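A Day at the Kaltalmont Thread Mill

Posted June 28, 2020

I have been promising my sister a proper write-up of our trip to Merrick since last August, and as I've had a good deal of time at home lately, with my notebook turning up under a pile of seed catalogs, I have run out of excuses. We went for the mill's yearly open day, the one time they let people like us wander through the whole place, and I came home with sore feet and far too much thread.

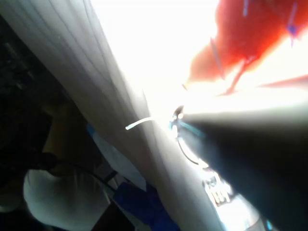
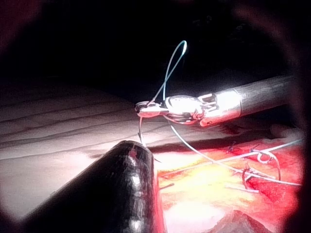 Pale folded cloth in the first, a curved needle and its loop of thread in the second.

The mill sits down by the river at the bottom of Merrick, and the road to it is so steep that I would suggest parking up by the church and walking, provided you don't mind the walk back. We did mind it, as it happened, but by then there was a bus. The doors opened at ten and the line was already past the gate, mostly quilters by the look of the tote bags, with a few patient husbands and a school group in matching yellow caps.

Our guide was Fletcher Ormsby, who started in the packing room straight out of school and has worked in every part of the building except the office (he was quite firm about the office). He took us first to the bale store, which smelled wonderful, a little like a hay barn and a little like clean laundry. He pulled a tuft of cotton apart between his fingers and showed us how long the fibers were, then handed it around so we could all try. Mine came apart in a fluffy mess. My sister's was much better, and she has mentioned it several times since.

From there you go up to the spinning floor, and oh my, the noise! They give you foam plugs at the door and you do want them. There are 787 spindles on the long frames, all going at once, and the floor hums right up through your shoes. Fletcher gave most of his talk out on the landing beforehand, so that on the floor itself we could just walk slowly along and stare. I liked watching the women who mend the breaks. They find the loose end and join it up with one quick twist, and they carry on a sort of conversation the whole time by reading lips across the aisle.

The dye house was my favorite, and I could have stayed there until supper. It's a long, low building with a wet stone floor, so wear sensible shoes. The shade book has 357 colors in it, and each one has a number and also a name that only the dyers use, which are much nicer than the ones printed on the spools. There is a green they call Pond and a brown they call Sunday Gravy. I asked if they would ever put those on the labels and the young man at the vat laughed and said the Sesetix people, who handle the selling, would never stand for it.

I do wish we had had longer in the finishing room. This is where the thread is waxed or polished or left plain, depending on what it's for, and I had never given a moment's thought to the difference. Fletcher had us run a length of each through our fingers with our eyes closed. The glazed one for hand quilting felt almost like fishing line, while the plain one had a faint fuzz to it that I now notice on every spool in my own sewing box. He told us never to use the glazed kind in a machine, and I confess I have been doing exactly that for years, which may explain the repair bills.

Lunch was at the Grorero, the tea room across the yard, and I would go back to Merrick for the cheese and onion pie alone. It was very full and we shared a table with a retired sailmaker from up the coast, a lovely man who told us all about waxing his own twine and let us look at the leather palm he still carries in his coat pocket. We stayed so long that we missed the talk on bobbin winding.

The mill shop is where things went wrong for my purse. They sell the seconds by weight out of wooden bins, and there is nothing the matter with most of them beyond a crooked label. I bought 3 bags, meaning to share them out at Christmas, and I have to report that one bag was shared. Two cones of the Pond green have already gone into the border of my nephew's quilt.

If they hold it again, go early, take cash for the shop, and ask for Fletcher's group at the front desk. The bus back up the hill leaves from outside the tea room, and the driver will wait for you if you wave.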